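Tandbridge data collection catch-up, Thursday, 10 am
Minutes by Awuor Odera

Present: Lilian Swai (chair), Abdelghani Chraibi, Jeptoo Bakilana, Obadia Muriithi, me
Apologies: none, though Obadia had to go at half past to sign for a delivery

I'm doing the minutes again as Jeptoo did the last two and says her wrist needs a rest. Shout if I've got anything wrong and I'll fix it before they go up on the Nurnero page.

1. Last time's actions

Abdelghani has moved the old recordings off the small drive. Obadia has not written the guide for new operators but he has a page of headings, which he read out to us, and we all agreed they were very good headings. Carried over. Lilian asked the Piątek people about a second set of grippers and they've said May at the earliest, so we carry on with what we've got.

2. Where we are with the numbers

We now have 3,735 examples in the set, all tasks together. Of those, 387 came in since the last meeting, which is our best stretch so far (well done Jeptoo, who did most of the early mornings!). Abdelghani went through the new ones and threw out 38. Most of those were the operator starting to move before the recording had properly begun, so the first bit of the reach is missing. A handful were dropped toys that someone picked up by hand halfway through and then carried on as if nothing had happened. I put my hand up to two of those.

Lilian asked whether the dropped ones could be kept if nobody reaches in. Abdelghani said yes please, he'd love more of them, as long as the operator goes after the toy with the gripper and finishes the job. The model has seen loads of tidy picks and hardly any recoveries, and when it misses a grasp it just sort of hovers. So from now on a drop is fine. Keep going, and put "recovery" in the notes box.

3. Basket task

This took up most of the meeting. We've been doing the soft toys in the wicker basket and Jeptoo thinks we've all got lazy about how we set it up. She looked back over her own sessions and found she nearly always goes for the tiger first, as it's in the middle and easy to get at. I do the same. Obadia says he goes for the penguin, but he would. 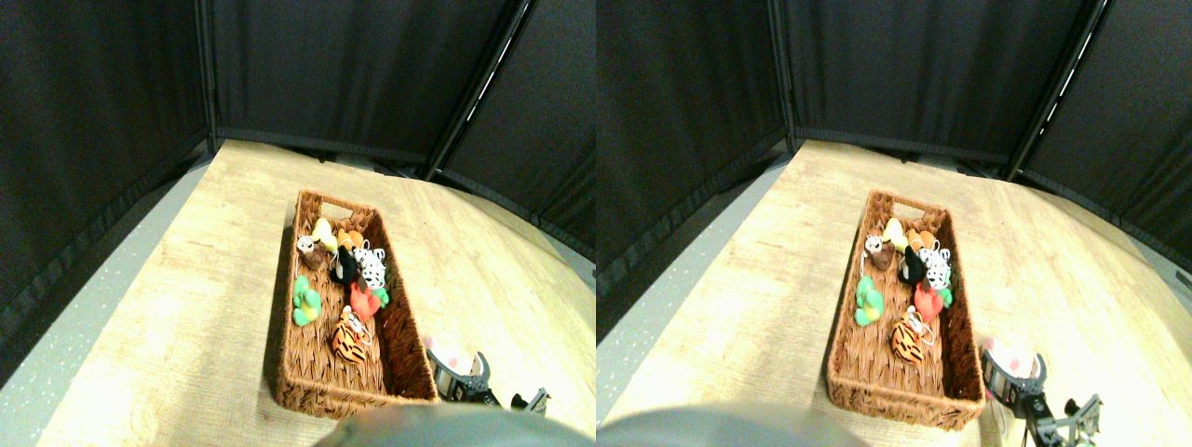
Abdelghani's worry is that the model will learn our favourites and nothing about what it's been told to pick. The instruction says "pick up the red one" and off it goes to the middle of the basket anyway. He'd like the target drawn at random before every go, and he'll add a prompt on the operator's screen so we don't have to think about it. Until that's in, Jeptoo is bringing a bag of paper slips. We had a short and fairly silly argument over what to call the green one. Lilian settled it: everyone writes "green toy" and leaves the species alone.

We also talked about the basket itself. Obadia wants to turn it between goes so it isn't always lying at the same angle, and to tip the toys up to one end sometimes and spread them out other times. All agreed. I asked if we should swap in the Jarnby box as well for a change of container, but Abdelghani would like one thing altered at a time, so that's parked until we've got another 146 good ones with the basket. He did explain why 146 and I'm afraid I didn't write it down.

4. Light

Lilian noticed how much sun gets onto the table. The black panels do the back and sides nicely but they don't help with what comes over the top. Jeptoo quite likes having a mix of bright and dull in the set. Abdelghani does too, provided we log it, so there'll be a new tick box for sunny or not. I said I'd rather have three choices as it's hardly ever one or the other round our way. We're getting three choices.

5. Any other business

Please put the toys back in the basket at the end of the day. I came in to find the strawberry (or apple, opinions differ) under the radiator.

Obadia's leaving the last operator slot free for anyone who wants to practise without recording. Put your name on the sheet by the door.

Actions

Abdelghani: random target prompt, light options on the form
Jeptoo: paper slips until the prompt is ready
Obadia: the guide, with words under the headings this time
Lilian: chase Piątek again
Me: redo my two bad ones, type this up

Next meeting same time, same room, and it's Lilian's turn for biscuits.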